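The road to Ostness, and who does the driving

I've been meaning to write this one since May, when the second car came back from the fitters, and every time I sat down to it I ended up writing about the garden. So if it rambles, you can blame the tomatoes.

Most of you know I work in the road survey office at Memulau. When people ask what that means, I say we drive up and down looking at the pavement so that other people can decide what to do about it. My aunt thinks this is the funniest job in the world. We look after 3000 lane kilometers (the contract is written in metric and we've all gotten used to it), and until last year every one of them was rated by two people in a car, one driving and one in the passenger seat with a tablet on her knees, tapping every time something went by. Crack, patch, joint, patch, patch, marking worn, post missing. I was the one with the tablet for a very long time, and I can tell you that after a full morning of it you see joints when you close your eyes.

Then we got Morsy. Morsy is the software, and also, by now, the car, and on bad days the whole situation. It takes what the car sees, finds the seams and repairs and lane lines by itself, and writes the first version of the rating before you've even parked. On straightforward stretches it also handles the steering and the speed, with one of us behind the wheel, hands ready. The tablet seat is gone. There is no second person in the car anymore unless somebody is being trained.

I want to be fair about this, because I went in expecting to hate it. I don't hate it! The ratings are steadier than ours ever were. We used to do a test every spring where all of us rated the same stretch, and the spread was embarrassing – I was always harsh on patches, and my old driving partner would forgive a road anything if the sun was out. Morsy gives a repair the same score on Monday morning as it does late on Thursday, which I never managed in my life. And my neck is better. I hadn't known how much of my neck trouble was the tablet until it was taken away.

What I miss is the talking. Twenty-odd stretches a week with the same person in the next seat, and you get to know each other in a way that doesn't happen across desks. We'd argue about whether a thing was a repair or just a different batch of asphalt. We'd stop for coffee at Pornwood (yes, it's a real place, yes, we've heard the jokes) and go over the ones we weren't sure of. A new hire learned the job by sitting beside someone and hearing her mutter. Now the new hires get two weeks of ride-alongs and then a queue on a screen, and they're quick, much quicker than I was, but they ask me questions by message that I'd have answered with one finger pointed out the windshield.

The queue is the other big change. Morsy flags whatever it isn't confident about, and somebody has to look at each flag and say yes or no. On my worst day I had 29 of them waiting from one short section where the surface changes color every few car lengths. Old gray next to reddish pink, dark strips, seams that curve off across a lane for no reason I could name. A person would say "it's been patched, it's a bit of a quilt" and move on. The software wanted to know about every edge. I sat there until my tea was cold, and I did think, a little bitterly, that I'd swapped a moving window for one that doesn't move.

But then there's the driving itself. I get the Ostness road every other week, and I've grown fond of it. It's two lanes each way with trees up both sides, and it hardly bends at all for a good long while. With Morsy holding the lane I can watch the road the way I never could with a tablet, when I was always half a second behind, tapping at something already under the wheels. I notice the guardrail and the verges. I notice when the little white posts have been hidden by bushes, which isn't in the rating at all, but I write it down anyway and send it to the maintenance people, and last month somebody wrote back to thank me.

Management says nobody has lost a job over it, and so far that's true. There were 20 of us before and there are 20 of us now. Still, two people who used to be in cars are in the office all week and didn't choose it, and one of them has told me she's looking elsewhere. I think that belongs in the count somewhere, even though it doesn't show up in one. When the slides go around with the hours saved, I'd like there to be a line for that.

I asked at our last meeting whether we could have the second seat back for one run a month. No tablet, no training purpose, just two people in a car looking at the same road and disagreeing about it. I said it would be good for checking Morsy's work, and I do believe that, although I'll admit it wasn't my first reason. They're thinking about it. I've put my name down for Ostness in case they say yes, and I've already promised to bring the coffee.
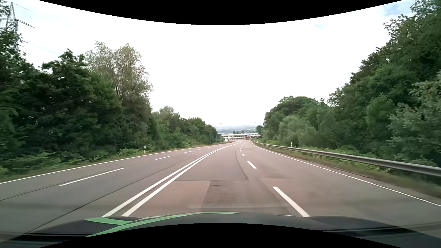 Fadwa Lamrani: We went through nearly the same thing in our depot when the route planning was automated, and the part about new hires asking by message made me put my cup down. We did get our shared runs back in the end, one morning a month, and the younger ones sign up for them first. Keep asking. And please do write up how it goes if they say yes, I'd like to show it to my own boss.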